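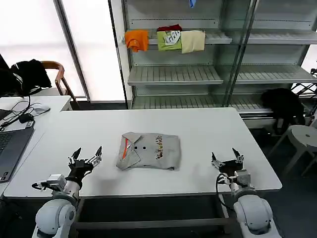

Folding printed shirts: rectangle or square? And what to do with the collar?

June 2020
Started by slowhem

Hello everyone. I have a question which maybe looks small, but I fold a lot of shirts now and I want to learn it well. I help in a secondhand shop, and we sell mostly T-shirts and polo shirts with a print on the chest. We keep them on open shelves, and the customers take them out, look at them and put them back like a ball of paper.

Until now I fold like this: shirt face down, both sides to the middle, sleeves back, then in half from the bottom up. The result is a long rectangle. The print is on the front and people can see it, which I like. But on the shelf it slides, and after one afternoon all the edges are different.

My colleague wants that we change to a small square, folded three times. It is more stable, but then half of the print is hidden. With polo shirts I have also the problem of the collar. If I leave it open, it becomes flat in the pile and looks old. If I close the top button, it stands up and the pile leans.

What do you do? I have 40 shirts waiting on me, and I would like to fold them only one time.

– – –

pilecorner wrote:

Square. I worked with the long rectangle for two years and I don't miss it. If the print is important, put the best shirt of each design on a hanger and let the rest be a pile.

For the polo: close the lower button, leave the top one open, and lay the two collar points flat to the outside. Turn every second shirt around, so the collars are not all on the same side of the pile. Then it does not lean.

– – –

mangle_and_press wrote:

I don't agree with pilecorner about the square. Three folds means three lines across the shirt, and one of them goes exactly through the print. With old prints this is where the cracks begin. I have seen it on many shirts that were otherwise good.

My advice is to put the fold lines above and below the print, and not on it. Sometimes the result is a rectangle and sometimes almost a square. It depends on the shirt. Yes, then the pile is less regular, but the shirt stays nice.

– – –

slowhem wrote:

Thank you both. Turning every second shirt, I did not think about this! I will try it.

mangle_and_press, the crack problem worries me now. Most of our prints are older and with many small colors. Is it also a problem if the shirt lies folded only for some weeks?

– – –

mangle_and_press wrote:

For some weeks, no. For a whole winter under a heavy pile, yes. I never put more than 10 in one pile. And please let the shirt rest flat for a minute before the first fold, and smooth it with the hand from the collar down. My order is:

1. Lay it flat with the print up, and pull the shoulders gently until the neckline is straight.

2. Look where the print starts and where it ends, and remember these two places.

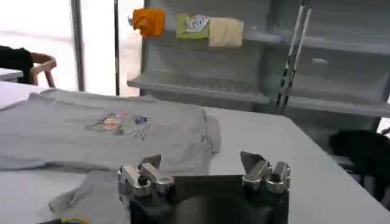 3. Turn it face down and bring in the sides, with the sleeves folded back on themselves.

4. Fold up from the hem, below the print, and then one more time if the shirt is long.

5. Turn it over and correct the collar with two fingers.

If the hem makes a thick roll, open step 4 and do it again. It does not get better alone.

– – –

tuckedin wrote:

Does anyone use a folding board? We have the Nakano one at home and my family laughs about it, but all shirts come out in the same width. For the height you still must use your eyes.

– – –

pilecorner wrote:

I had the board from Jerka. It was good for T-shirts, but for a polo it was useless, because the collar came always over the edge. A big smooth table is better. You need space on both sides of the shirt, one side for what is folded and one for what you are working on.

– – –

slowhem wrote:

I tried both ways now, so I write how it went. The square was faster, I must admit. But I decided for the version of mangle_and_press, with the folds outside of the print. On slatted shelves a small square can also sink a little at the corners – maybe this is only with our shelves. 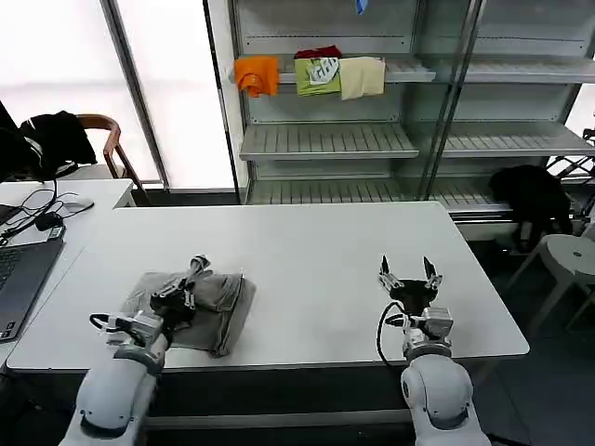

With the thicker cotton I press the fold with the flat hand and wait a moment before I let go, otherwise one side comes up again like a flap. The thin ones don't need it. I also stopped mixing light and dark shirts in one pile. It looks calmer, and the customers dig less.

The collars are still not perfect. I can do it nicely on the table, and then I carry the shirt to the shelf and one point is bent again.

– – –

tuckedin wrote:

Carry it on your forearm and not in the hand. It helped me.

– – –

pilecorner wrote:

I stay with the square :) But I will watch my older prints from now on.

Contact | © Worov Household Forum | Back to top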